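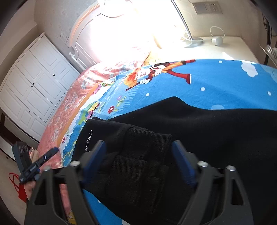 招募:家庭衣物整理示范采集员(兼职)

Trirna 项目现招募兼职采集员,在居民家中使用手持夹爪完成衣物整理动作的示范,用于制定和检验家用机器人处理软质物品的操作规范。项目由 Skindlow 负责现场组织,Tarnora 负责数据审核,规范文本由 Maximiliano Cabello 主笔。

名额:6人
工作地点:Marín 市区及周边的签约住户家中
工作周期:4周,每周排班由组长提前发出
报名截止:2020-06-21

一、工作内容

1. 按任务单在卧室、起居室等房间内完成抓取、提起、摊平、折叠、归位等动作,对象包括上衣、裤子、毛巾、床品。
2. 每段示范开始前核对任务编号,结束后填写记录表,写明衣物种类、摆放方式和中断原因。
3. 每周参加一次规范讨论,对条文中难以执行或说法含糊的地方提出修改意见。意见须附任务编号,口头意见不计入。

二、操作要求

采集员须遵守《软质物品示范操作规范》现行版本。报名前请先了解以下几条,面试时会问到。

1. 夹持衣物时以布料本身为着力点,不夹纽扣、拉链头、刺绣和印字。罗纹下摆和袖口可以夹,但不得反复拉扯。
2. 指尖接近床面时放慢速度,不得把床单一并夹起。误夹床单的片段照常保存,在记录表中标为“误夹”,不得自行删除。
3. 深色衣物放在花色复杂的床品上时,不得为了画面整洁更换床单。住户家里是什么样就按什么样做,窗帘和灯也保持原状。
4. 一只手操作时,另一只手不得伸进两指之间帮忙。
5. 同一件衣物连续失败三次即停止,换下一项任务,并在备注栏写清停在哪一步。
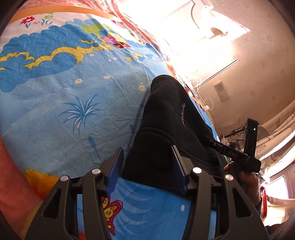 6. 抓绒类衣物容易缩成一团,摊开之前先找到衣边或接缝,从那里下手。直接从团中间往上提的做法只在任务单注明“整体提起”时使用。
7. 设备线缆不得搭在床头灯、插座或暖气片上。需要使用住户电源的,先征得住户同意。

三、入户守则

进门前换鞋套,出示工作证。住户签过的同意书写明了可以进入的房间,没有写明的房间一律不进。不打开任务单以外的柜门和抽屉。住户的照片、信件、药品等私人物品如果会进入画面,请住户自己移开,采集员不动手。家中有儿童在场时暂停采集,等儿童离开房间后再继续。

离开前把衣物和床品恢复到住户要求的状态,由住户在回执上签字。没有回执的班次不结算。

四、报名条件

年满18周岁,双手活动正常,能够手持设备连续工作30分钟。平时自己叠衣服、收拾床铺的人上手会快一些,不要求有机器人或编程方面的经历。能看懂中文任务单,能按要求填写表格。对灰尘、织物纤维过敏者请勿报名。

从事过家政、酒店客房或洗衣工作的申请人优先考虑。

五、培训与考核

录用后先参加培训,内容为规范条文讲解、设备佩戴与检查、入户礼仪和试采集。考核分笔试和实操,笔试满分100分,实操由两名审核员分别打分,两人意见不一致时重做一遍。考核未通过者可补考一次。培训期间按正常标准计酬。

六、报酬

按班次结算,交通费凭票另报。因住户临时取消造成的空班按半班计算。因采集员违反入户守则被住户投诉并查实的,当班不计酬,情节严重的终止合作。

七、报名方式

请将个人简历和可排班时间发至 Skindlow 招募邮箱,邮件标题写“衣物采集+姓名”。简历一页即可,不用附照片。符合条件者会收到面试通知,面试当天需要现场叠一件上衣和一条毛巾,衣物由我们准备。

对规范条文有疑问的,可以在邮件里直接写明条号,Maximiliano Cabello 会在面试时答复。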